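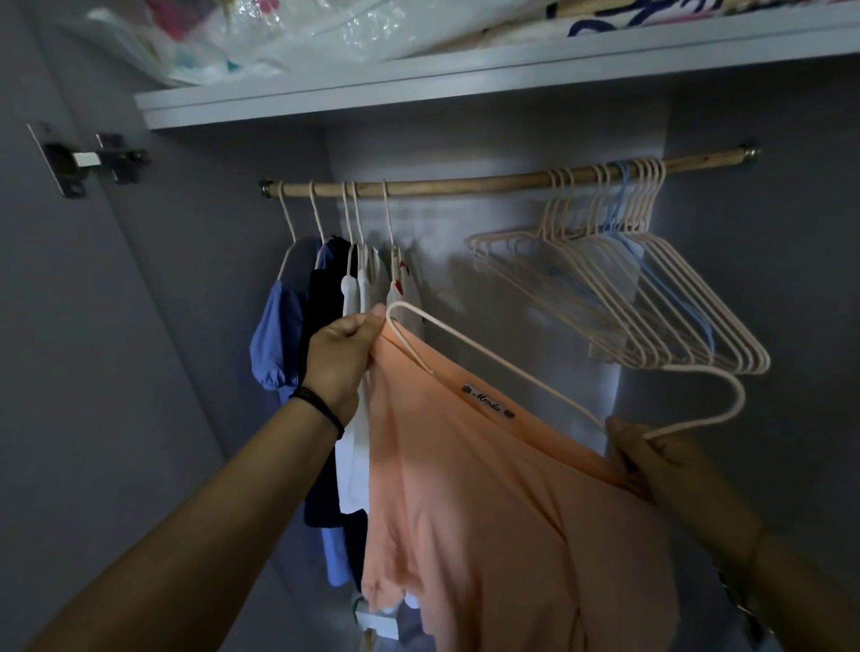 Fig. 1. Hanging a peach top, wire hanger, main rod. Empties bunched on the right.

Small Wardrobes, Too Many Clothes
Project report, Domestic Spaces module
Roya Talebi and Dalibor Ondrejka
Handed in 2 Mar 2018

What we set out to do

Look at how a built-in wardrobe gets used when more than one person has put things in it. Wardrobes are drawn on plans as a box with a line through it and that is usually the end of it. We wanted to know what goes on the rod, what goes on the shelf, and how long it takes to find a shirt.

The wardrobe is in a rented flat on Zuccaro Street, back bedroom. Grey-lavender inside, white shelf over a wooden rod, hinged door. Dalibor did the hanging, I did the timing and most of the writing up. We started in November and should have started before that.

Method

Everything out on to the bed first. 112 items including scarves. Sorted into hang, fold, and don't know. Then back in, one at a time, three different ways:

Layout A – as it comes, no order
Layout B – by type (tops, then long things, then the rest)
Layout C – by colour

After each one we picked 8 garments from a written list and timed how long it took to find each and take it off the rod. Same list for all three layouts, which is a weakness, see further down.

Fig. 1 is from layout A. Blue blouse with the puffed sleeve far left, long navy thing beside it, whites after that. The hooks are spaced a little apart on that side, and the spare hangers are all shoved up together on the other. We kept the spares on the rod in A and B and took them off for C.

Hangers

This turned into a bigger part of the project than planned. Wire hangers are thin so you get a lot on a rod, but when they're empty and pushed together the hooks catch and you pull out three when you wanted one. Dalibor lost more time to this than to anything else. We didn't time it seperately. Should have.

Also slippery. Wide necks slide off one side. We tried a strip of felt on the shoulders of a few (Sustard, the self-adhesive kind, from the craft shop) and it held well on cotton, less well on anything silky. The felt started to peel on two of them within the week.

The Brerkenetti rule from the lecture – one empty out for every garment in – sounds good. We managed it for 7 days.

The shelf

Soft stuff only. A crinkly clear plastic bag of folded things, and next to it a folded patterned fabric, cream with dark navy curves. You can tell some of what's in the bag by colour through the plastic, pink and blue bits, but not what the things are. So down it comes every time. A label would fix this. We wrote labels and then left them on the desk.

Light is the other problem up there. It's dim inside the wardrobe and the open door doesn't help. Navy and black look the same, which caught us out in layout C when a navy top ended up with the blacks. Stick-on battery light would be the cheap answer. We looked at a Fosteck one but the adhesive pad was too wide for the underside of the shelf where we wanted it, so no results for that.

Results, short version

B was quickest for both of us. C looked nicest and was slower than A for Dalibor, quicker than A for me. That might be because I know the clothes better. Folding more and hanging less made space on the rod but filled the shelf, so the mess just went up a level.

Full timings in the appendix sheet.

Problems

Same list each time, so we got faster from practice. Order of layouts should have been swapped round.
Only two people.
Only one wardrobe.
Scarves counted as items but never on the list, so they dont really do anything in the data.

If we did it again

Fewer wire hangers, spares in a bag on the floor. Long things at one end so there is floor space under the tops for a box. A light. Labels on the bags before they go up. And a different list every round.

The summary for the display board has to be 500 words, Dalibor is cutting this down for it. Appendix sheet and the felt samples are in the folder with the printed copy.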